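7장에서 이어짐. 단일 팔의 관절 공간 제어와 역기구학은 이미 다룬 것으로 본다. 실습 저장소는 Fendenano, 실행 환경은 Clasex 런타임을 기준으로 한다.

# 8. 양팔 작업의 소프트웨어 구조

## 8.1 대상 작업

식기 배치 작업을 예로 든다. 체크무늬 천 위에 접시, 나이프, 머그를 정해진 상대 위치로 놓는 작업이며, 두 팔이 같은 작업 영역을 마주 보고 공유한다. 물체 하나하나는 한 팔로도 다룰 수 있다. 어려운 부분은 두 팔의 도달 영역이 천 위에서 겹친다는 점이다.

상태 벡터는 다음과 같이 구성한다.

- 좌우 관절각 및 관절 속도
- 좌우 그리퍼 개폐량
- 물체별 자세 추정값과 공분산
- 천의 기준 좌표계(작업 좌표계로 사용)

천은 강체가 아니다. 가장자리가 구겨지거나 접힌 상태에서는 모서리 검출로 구한 좌표계가 수평 방향으로 밀린다. 따라서 좌표계는 모서리 대신 격자무늬의 주기 방향으로 추정하고, 원점만 외곽선에서 가져온다. 무늬의 주기성 때문에 한 칸 단위의 모호성이 남으므로 외곽선 정보를 완전히 버릴 수는 없다.

## 8.2 프로세스 구성

Clasex에서는 네 단계를 별도 노드로 둔다.

1. 인식: 영상에서 물체 자세와 천 좌표계 추정
2. 작업 계획: 다음 물체와 담당 팔 선택
3. 동작 계획: 두 팔의 궤적을 하나의 결합 구성 공간에서 생성
4. 제어: 궤적 추종, 접촉 시 임피던스 전환

인식과 작업 계획은 10 Hz로 돈다. 제어 노드는 이보다 훨씬 빠른 주기로 돌며 상위 노드의 메시지를 기다리지 않는다. 새 궤적이 도착하지 않으면 마지막 궤적의 끝에서 정지 자세를 유지한다.

영상 취득 시각부터 해당 영상에 근거한 명령이 모터 드라이버에 도달하기까지의 지연은 실습 장비에서 약 140 ms이다. 정지한 물체에는 문제가 없다. 한 팔이 물체를 옮기는 동안 다른 팔이 그 물체의 자세를 참조하는 경우에는 오차가 그대로 드러나므로, 파지된 물체의 자세는 영상 대신 해당 팔의 순기구학으로 갱신한다.
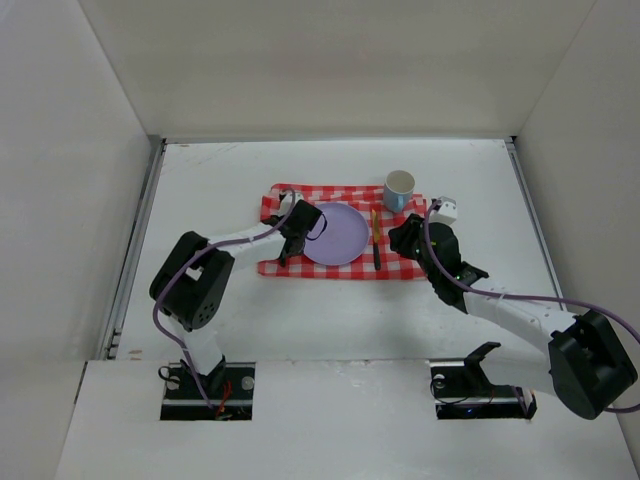 두 팔을 결합 공간에서 계획할 필요가 있느냐, 각 팔을 독립 프로세스로 돌리고 충돌이 예상될 때만 한쪽을 세우면 계산량이 훨씬 줄지 않느냐는 반론이 강의 게시판에 올라왔다. 물체 간격이 넓으면 그 방식으로 충분하다고도 적혀 있었다.

계산량에 관한 지적은 맞다. 다만 우선순위 방식은 완전성을 보장하지 않는다. 왼팔 궤적을 먼저 고정하면 오른팔의 해가 사라지는 배치가 존재하고, 순서를 뒤집으면 다시 풀리는 경우가 많다. 접시와 머그처럼 목표 위치가 가까운 쌍에서 자주 발생한다. Fendenano의 기본 설정은 절충안을 쓴다.

```yaml
planner:
 mode: prioritized
 order: [left, right]
 retry_swapped: true
 fallback: coupled
arbiter:
 shared_zone: cloth_frame
 policy: reserve_then_enter
```

`prioritized`가 실패하면 순서를 바꾸어 한 번 더 시도하고, 그래도 실패하면 결합 계획으로 넘어간다. `reserve_then_enter`는 공유 영역에 들어가기 전에 예약을 요구하는 정책이다. 예약은 팔 전체가 쓸고 지나가는 부피에 대해 이루어진다. 그리퍼 끝점만 예약하면 전완 링크의 충돌을 놓친다.

## 8.3 교착 상태

예약 방식에는 교착이 따라온다. 전형적인 순서는 다음과 같다.

- 왼팔이 접시 영역을 예약하고 머그 영역을 요청
- 오른팔이 머그 영역을 예약하고 접시 영역을 요청
- 양쪽 모두 해제 조건이 충족되지 않음

해결은 운영체제 과목에서 다룬 자원 순서화와 같다. 영역에 전역 순서를 부여하고, 모든 팔이 그 순서로만 예약하게 한다. 순서를 지킬 수 없는 요청은 보유 중인 예약을 모두 반납한 뒤 다시 시작한다. 이때 물체를 쥔 상태에서는 반납이 곧바로 가능하지 않으므로, 파지 동작 이전에 목표 영역까지 한꺼번에 예약해야 한다. 작업 시간은 늘어난다.

시간 제한으로 교착을 푸는 구현도 있다. 두 팔의 제한 시간이 같으면 동시에 물러났다가 동시에 재진입하는 활성 교착이 생긴다. 대기 시간에 난수 항을 넣으면 완화되지만 로그 재현성이 떨어진다. 난수 시드를 반드시 에피소드 헤더에 기록할 것.

## 8.4 손목 시점과 고정 시점

고정 카메라는 작업 영역 전체를 보지만 팔에 의한 가림이 생긴다. 손목 카메라는 접근 단계에서 가림이 적은 대신 시야가 좁고, 외부 파라미터가 관절각에 의존한다. 인코더 영점이 어긋나면 손목 시점의 추정값이 체계적으로 치우친다.

융합은 Druvmont 필터 모듈에서 처리한다. 시점별 추정값을 천 좌표계로 변환한 뒤 공분산 가중 평균을 취하고, 마할라노비스 거리가 임계값을 넘는 관측은 버린다. 물체마다 주의할 점이 다르다.

| 물체 | 추정 변수 | 비고 |
|---|---|---|
| 접시 | 평면 위치 | 회전 대칭이므로 방위각은 상태에서 제외 |
| 나이프 | 평면 위치, 방위각 | 손잡이와 날의 색 차이로 앞뒤 구분 |
| 머그 | 평면 위치, 방위각 | 손잡이가 가려지면 방위각 분산을 크게 둠 |

접시의 방위각을 상태에 남겨 두면 공분산이 발산하고, 작업 계획기가 이를 인식 실패로 오판한다. 작년 과제 제출본에서 가장 흔했던 오류이다.

나이프는 상판에서의 높이가 낮아 깊이 영상만으로는 천의 주름과 분리되지 않는다. 색상 분할을 먼저 적용하고 깊이는 검증용으로만 쓴다.

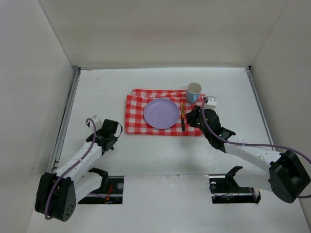 손목 시점과 고정 시점의 추정값이 서로 어긋날 때 어느 쪽을 믿어야 하는가?

접근 거리에 따라 다르다. 그리퍼가 물체에서 멀 때는 고정 시점을 기준으로 하고, 파지 직전에는 손목 시점의 가중치를 높인다. 단, 전환은 연속적으로 해야 한다. 임계 거리에서 기준을 한 번에 바꾸면 목표 자세가 계단형으로 튀고, 제어 노드의 속도 제한에 걸려 궤적이 중단된다.

## 8.5 모방 학습 정책과의 결합

Buthelezi 데이터셋은 양팔 식기 배치 시연 1,627개 에피소드로 구성된다. 각 에피소드에는 관절 상태, 그리퍼 명령, 영상이 공통 시각으로 기록되어 있다. 시각 정렬은 수신 시각이 아닌 취득 시각을 기준으로 한다. 수신 시각으로 정렬한 데이터로 학습하면 정책이 전송 지연까지 함께 학습하고, 다른 네트워크 환경에서 성능이 떨어진다.

정책 출력은 일정 길이의 행동 묶음이다. 묶음 전체를 실행한 뒤 다음 추론을 수행하면 경계에서 불연속이 생긴다. 겹치는 구간을 지수 가중으로 평균하는 방법이 일반적이며, 가중치는 다음과 같다.

```
w_i = exp(-m * i) # i = 0 이 가장 오래된 예측
a_t = sum(w_i * a_t_i) / sum(w_i)
```

`m`이 작을수록 새 예측이 빨리 반영된다. 그리퍼 명령에는 이 평균을 적용하지 않는다. 열림과 닫힘의 중간값이 명령으로 나가면 물체가 반쯤 쥐어진 채 이송된다. 그리퍼 채널은 최신 예측에 이력 특성을 갖는 임계 처리만 한다.

학습 정책을 쓰더라도 8.2의 중재기는 제거하지 않는다. 정책 출력은 중재기를 통과한 뒤에 제어 노드로 전달되며, 예약되지 않은 영역으로 들어가는 명령은 현재 위치 유지로 대체된다. 대체가 발생한 시점은 `arbiter_override` 플래그로 남긴다. 평가 시 성공률과 함께 이 플래그의 빈도를 보고해야 한다. 성공률만 보면 중재기가 잘못된 정책을 가려 주는 경우를 구분할 수 없다.

## 과제

- `retry_swapped`를 끈 상태와 켠 상태에서 결합 계획 호출 횟수를 비교하고, 호출이 발생한 배치를 그림으로 제시한다.
- 자원 순서화를 적용한 예약기를 구현한다. 파지 중 예약 반납이 일어나지 않음을 로그로 보인다.
- 시각 정렬 기준을 바꾸어 같은 정책을 두 번 학습하고 접근 단계의 위치 오차를 비교한다.

제출 형식은 7장과 같다. 로그는 압축하지 않은 원본을 포함할 것. 9장은 접촉 전환과 임피던스 이득 조정.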